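FOR IMMEDIATE RELEASE

Kerenwood Opens Registration for Its Winter Repair and Reuse Program

Residents of Kerenwood and Solton can sign up from November for evening classes in mending, upholstery and carpet care

KERENWOOD. The Kerenwood Reuse Center announces today that registration will open in November for its winter program of evening classes. The program is larger than the one of last year and offers 70 places in each term. For the first time, residents of the neighboring town of Solton may register under the same conditions as residents of Kerenwood.

The Center was established to help households keep their furniture, clothing and floor coverings in use for a longer time. During the past season it received 2,786 items at its front desk. Chairs were the most frequent, followed by winter coats and small rugs. More than 2,000 of these items were returned to their owners in working condition. The others were taken apart for their fabric, springs, zippers and wood, and these materials are now available to students of the classes without any charge.

"Many people come to us with a chair which belonged to their parents, and they are already a little ashamed to ask if it can be saved," said Horacio Cisternas, director of the Center. "We tell them to please sit down, and we look at it together. Very often the work is one evening and the cost is a piece of cloth."

The winter program consists of four classes. Basic Mending is intended for beginners and covers hand stitches, buttons, hems and torn pockets. Upholstery for the Home explains how to remove an old seat cover, how to judge the condition of the padding and how to fit the new fabric. Zippers and Fasteners is a short class of two evenings. Carpet and Rug Care is new this year and was added after many requests from tenants who wished to treat stains and loose edges before the end of their lease.

All classes begin at 6:30 p.m. and finish at 8:30 p.m. Participants of Upholstery for the Home are asked to bring one chair or one stool that can be carried by a single person. Larger pieces, such as armchairs, can be accepted only after a conversation with the instructor, as the storage room has limited space. 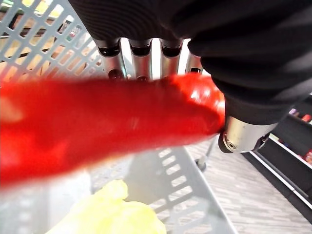
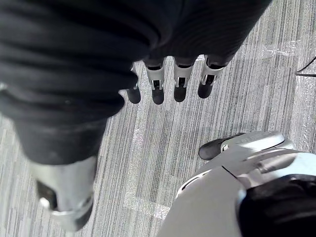
Kerenwood Reuse Bulletin, Vol. 9, No. 4, page 3

The fee for a complete class is 185 dollars, with the exception of Zippers and Fasteners, for which half of this amount is charged. Thread, needles, chalk and the use of the sewing machines are included. Fabric for upholstery is not included, but participants may choose from the reclaimed stock of the Center or bring their own. Students, retired persons and families who receive housing support can ask for a reduced fee on the registration form. It is not necessary to give a reason in writing.

The extension of the program to Solton was made possible by an agreement with Murell Textiles, a family company which has dyed and finished furnishing fabric in Solton for three generations. Under the agreement, Murell will deliver the ends of its fabric rolls to the Center twice in every term. In the past these ends were sold by weight to a dealer outside the region. The company will also receive groups of participants for a visit of its dye house in the spring.

"We had good cloth leaving the town each month, and on the other side of the river there were people who needed exactly three feet of it," said Cisternas. "So we wrote them a letter, and they answered the next morning."

The Center wishes to remind the public that the free repair desk will continue during the whole winter, independently of the classes. Visitors may bring up to two items at one time. Electrical appliances cannot be accepted at the desk. Items made of leather are examined, but the Center does not have the equipment for heavy leather, and in such cases the visitor will receive the address of a shoemaker or saddler nearby.

Registration can be made in person at the front desk or by a paper form, which is available also in the public libraries of Kerenwood and Solton. Places are given in the order in which the forms arrive. Persons who were on the waiting list last winter will be contacted first and have one week to confirm their interest.

A printed schedule with the names of the instructors and the materials for each class will be sent to all registered households before the first evening.

Contact for press and public: Kerenwood Reuse Center, front desk, attention of Horacio Cisternas.

###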